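Table Height and Comfort in Shared Study Rooms
Project report, second term
Gaëtan Charpentier and Youssra Tahiri

1. Background

Our project began with a complaint. The study rooms on the ground floor of the Clunda building were refitted before we started our course, and students in our year often said that their shoulders and necks hurt after working there. The chairs were new and could be adjusted. The tables could not. We wanted to find out whether the height of the tables had anything to do with the complaints, and whether a cheap change could help.

Most advice on desk work says that the elbows should rest at the same level as the work surface, with the feet flat on the floor. A fixed table can only suit people of a certain height. Taller users bend forward and shorter users lift their shoulders, or raise the chair until their feet hang. Shared rooms make this harder than an office, as the same seat may be used by several people in one day.

2. What we did

We asked 18 students to take part and 15 completed both sessions. The other three dropped out because of timetable clashes and their answers are left out of the results. Each person worked on their own laptop for one hour at a standard table and, on another day, for one hour at the same kind of table with its height changed to match their seated elbow height. Half of the group started with the standard table.

For the second session we raised tables on wooden blocks or, for shorter students, left the table as it was and gave them a footrest with a higher chair. We know these are two different changes. We come back to this in section 5.
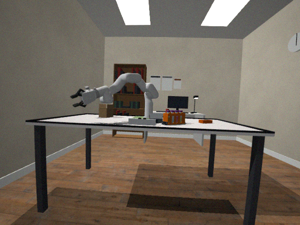
The blocks were cut in the school workshop from one length of pine, in steps of two centimetres. Each had a shallow hole drilled in the top so that the leg could not slip off. We tested them first by leaning on the corners and then by leaving a loaded table standing overnight. One block split along the grain and was replaced. Cutting and drilling took us a whole Tuesday, mostly spent waiting for the pillar drill.

After each session the students filled in a short form. It asked them to score comfort in the neck, shoulders, lower back and legs from 1 to 5, where 5 meant no discomfort at all. There was also a space for comments. We took no photographs of the students, and the forms were marked with a letter in place of a name.

3. Results

Of the 15 students, nine gave a better score for the shoulders in the adjusted session, four gave the same score and two gave a worse one. The neck scores moved in the same direction but less clearly -- seven better, six the same, two worse. There was almost no change for the lower back. Leg comfort improved for all five of the students who used the footrest.

The comments were more useful than we had expected. Several people wrote that they had never thought about table height and had always blamed the chair. Two of the taller students said the screen was still too low. This is a limit of working on a laptop, where the screen and the keyboard cannot be set apart from each other.

4. Costs

The blocks cost very little, as the timber was left over from another class. We also looked at two ready-made products. Jitex sells screw-on leg extenders in sets of four, and Callska makes a footrest with three tilt positions. We borrowed one Callska footrest for the trial. It was steady, although the tilt lever was stiff and one student could not move it without getting down on the floor.

5. Problems with the method

An hour is short. Many of the original complaints came from people who had worked for a full afternoon. The students also knew which session was the adjusted one, and this may have affected their scores. Using two kinds of change in one test was a weakness, and with a larger group we would treat them separately.

We had planned to include the room lighting but ran out of time. The readings we took are in the appendix and have not been analysed.

6. Recommendations

We suggest that two tables in each study room are raised permanently and marked with a label, and that footrests are kept by the door for anyone who wants one. Leg extenders would be safer than blocks for long-term use, as blocks can be kicked out of place when a table is moved. The labels should give a height range in plain figures. A repeat of the test in July, with longer sessions, would show whether the benefit lasts beyond the first hour.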